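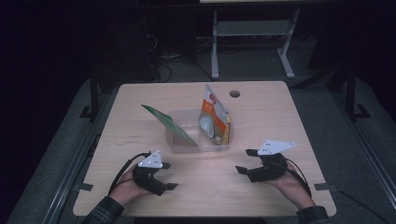 4.3 Tracking dropout during two-handed packing

Of the 358 demonstrations recorded at the Clarkport site, 104 were rejected because the position of one or both grippers was lost for longer than our limit. Most of the losses came in the same part of the task, when the operator turned a wrist to set a packet upright in the container and the marker plate tilted away from the cameras. The setup is shown in Figure 4.

Figure 4. Packing task with hand-held grippers, a marker plate on each, and two packets in a clear plastic container.

The dropout itself was easy to detect. The fault that caused trouble was in how our software handled it. When a plate disappeared, the recorder kept writing the last known pose and did not raise a flag. In 14 of the rejected demonstrations the tracker then came back with the left and right plates swapped. Replayed on the Jindel arms, one of these files drove both wrists toward the same point at close to full speed. Buppha Luangrath pressed the emergency stop before contact. The joint torque limit had not tripped.

We made 3 changes. The recorder now marks any frame without a fresh pose as invalid. Plate identity is checked against the gripper's own motion sensor after every gap. Replay is refused if the planned distance between wrists falls below a set minimum. Ihor Hladun repeated the replay tests at Jenmont with the old files, and all of the swapped ones were refused before the arms moved.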